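The race for the open county seat in Leckie was supposed to be settled by spring. Fosent had the endorsements, the money and a lead in every survey anyone bothered to pay for. By November the Fosent campaign was defending precincts it hadn't visited in years, and it finished 818 votes behind a challenger whose slate, Rollimano, had existed for 58 weeks.

Most of the blame has gone to the last debate, which was bad. The trouble started earlier. The campaign stopped knocking on doors in August and put what it had left into mail. Turnout in the north end, its best ground, came in at 29 percent.
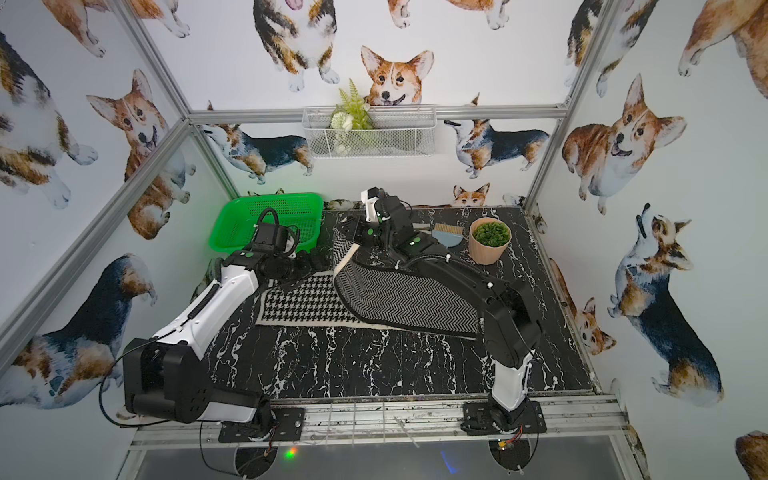
Rollimano's people went the other way. They had little money for mail and spent it on gas and printed walk lists, and they kept going back to the same streets. Their literature was homemade and a little odd. One handout had a cartoon dog on it, and canvassers said voters remembered the dogs long after they forgot the tax plan. It got them a second minute on the porch. In a low-turnout race, a second minute is worth a good deal.

The establishment wing of the party now has a choice to make in Plikeo, where the same two slates meet again for the council. Fosent's backers want a new candidate and the old playbook. They have promised 1000 yard signs and another round of mail.
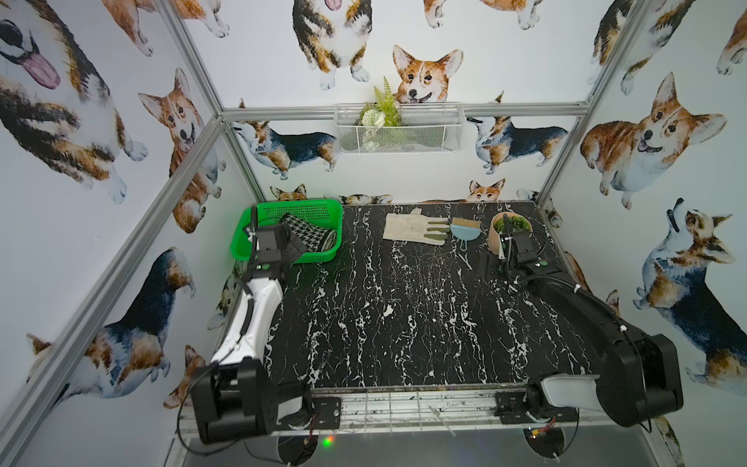

*Two robot arms at work over a marble-patterned tabletop.*

Local members I spoke with want something simpler. They want the candidate to show up at their meetings, answer the question about the sewer bond and stay until the chairs are put away. Filing closes next month, and so far only Rollimano has a full list of names.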